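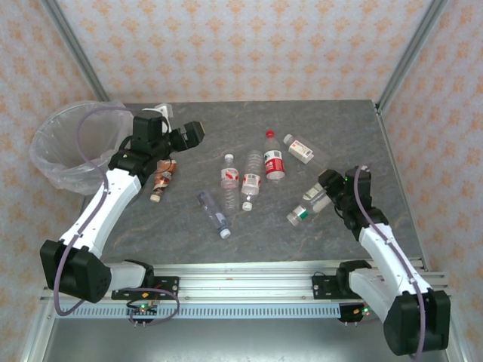

Orange pattern on a pale wallpaper, with a gray stone-patterned tabletop.

So I've become a wallpaper person. I don't know how else to put it. Two years ago I would have told you that wallpaper was for dentists' offices and great-aunts, and now I have a drawer of samples in my kitchen where the dish towels used to be, and the dish towels live on top of the fridge.

It started with the hallway. If you've been reading for a while you know the hallway (long, no window, three doors on one side and a thermostat on the other, painted the exact color of a Band-Aid by whoever had the house before me). I painted it white when I moved in. Then I painted it a different white. Then green, for one whole winter, and I felt like I was walking through a pickle every time I went to bed.

What I wanted was for it to feel like somewhere, and paint wasn't getting me there. I grew up in a house with wallpaper in every room but the garage. The bathroom had ducks. My bedroom had these tiny brown baskets of flowers, and when I was sick I would lie there and try to find the spot where the baskets didn't line up, down by the closet. I could still draw you that spot. I can't tell you what color one single wall was in any apartment I rented in my twenties.

Anyway! I got a quote first, like a grown-up. $3000 to have the hallway done, and that was without the paper. I laughed on the phone, which was rude, and I'm sorry to the man at Aguiar, who was very nice about it and told me I could always try it myself and call him after. I think about the "after" in that sentence a lot.

The samples came next and this is where I lost most of July. Golleo, the shop over in Drernon, will let you take home as many as you can carry if you leave a deposit, and I can carry a lot. Big patterns, small patterns, stripes, a toile with what I'm pretty sure was a goat on it. I taped them up all along the hall and lived with them. My advice is to tape them up at night and then come out in the morning before coffee and see which one you're annoyed with. I was annoyed with nearly all of them. The goat went first, which hurt, but I would've been saying hello to it for the rest of my life.

I learned some things about myself. I like a pattern that repeats a lot and doesn't have too much going on in each repeat. I like a pale background. I like one strong color on it, and I do NOT like gold, even a little bit of gold, even when it's called "wheat." And I seem to like orange? I've never owned an orange thing in my life. But it's a hallway with no daylight, and under the lamp the orange ones looked warm and all the blues looked like a swimming pool after hours.

The one I ended up with is called Dolwood, and it's sort of leafy and sort of curly and I've stopped trying to explain it to people. My sister says it looks like a fancy envelope. She meant the inside of the envelope, and I took it as a compliment.

Okay, the hanging. I'd read everything. I'd watched so many videos of calm people in overalls smoothing paper down with one long sweep of the arm. What they don't get into is what happens when your ceiling isn't level, and mine, friends, is not level. Over the length of that hall it drops enough that by the last door the top row of the pattern had slid halfway out of sight. You can either follow the ceiling, and then your pattern leans, or follow a straight line, and then your ceiling looks drunk. I followed the straight line. I used a string with a washer tied to the end because I couldn't find the level, and it worked so well that when I did find the level (bathtub, don't ask) I kept right on with the washer.
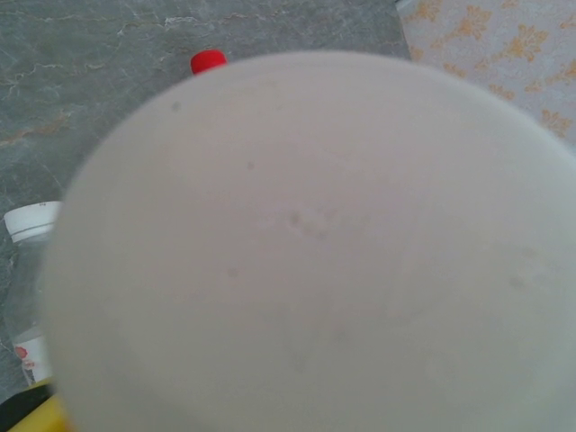 The paste was the part I'd been dreading and it ended up being my favorite. Mine was the kind you mix yourself, and for a minute it looks like you've ruined it, all lumps, and then you walk away and come back and it's gone smooth. You brush it onto the back of the strip, fold the ends into the middle like a letter (they call this booking), and let it sit there. I like a job with a waiting step. I made a lot of toast during the waiting steps.

The first strip took me most of an afternoon. I put it up, hated it, peeled it down, put it up again, got a bubble the size of a hamster, peeled it halfway, and stood there on the ladder with the top half of the strip draped over my head, having a talk with myself. The second strip went up before dinner. After that I got into a rhythm and it was only the doors that slowed me down. Doors are horrible. You have to cut the corner on a diagonal and just trust it, and the paper is damp and doesn't want to be cut, it wants to be torn, and it will tell you so. Change your blade. Change it way more than you want to. I was being cheap about blades on the first door and you can tell, if you crouch down, and I've put a basket of shoes there now.

A few things people have asked me about, so I don't have to keep typing them out in emails:

Yes, you need to wash the wall first. I skipped one section behind the linen closet door and that's the one section with a lifting edge.

Yes, buy an extra roll. I did the math off the chart on the label and came out exactly right on paper and one strip short in real life. The pattern match eats more than you'd think. When I went back to Golleo they had 17 rolls left but only some of them from the same print run as mine, and the woman at the counter got down on the floor with me and checked the little numbers on every label until we found one. I would walk into traffic for that woman.

No, I didn't do the ceiling. Somebody in the comments last time said I should do the ceiling. I have thought about it every day since and I'd like you to know what you've done.

Peel and stick, I can't help you. I tried a 20 inch piece on the inside of a cupboard and it stuck to itself, and then to the cat. The cat is fine. The cat was more fine about it than I was.

And it's up, the whole thing, both sides, all the way down to the bedroom. There's a seam by the thermostat that doesn't quite match. I noticed it the first night, and I got the seam roller back out, and then I put the roller away again. I have a friend with a little girl who comes over and she found it inside of a minute, put her finger right on it and said "it's wrong here." She checks on it now when she visits. I was thinking about my baskets down by the closet, of course, and I got a bit silly about it and had to go and run the tap for a while.

I paid for the paper, the paste, a brush, a plastic smoother, too many blades and a bucket, and all of it together was a lot less than that phone quote even counting the roll I went back for. My shoulders hurt for a week. I'd do it again, and I'm kind of looking at the downstairs bathroom. It's tiny, it has no straight walls at all, and there's a pipe. I've been told by several people not to start with the pipe wall.

If anybody has papered around a radiator pipe and lived, please leave me a comment and tell me if you cut the slit from the side or from the bottom. I've seen both and the overalls people are very split on it. I've got four samples taped up behind the toilet right now and I'm only annoyed with two of them.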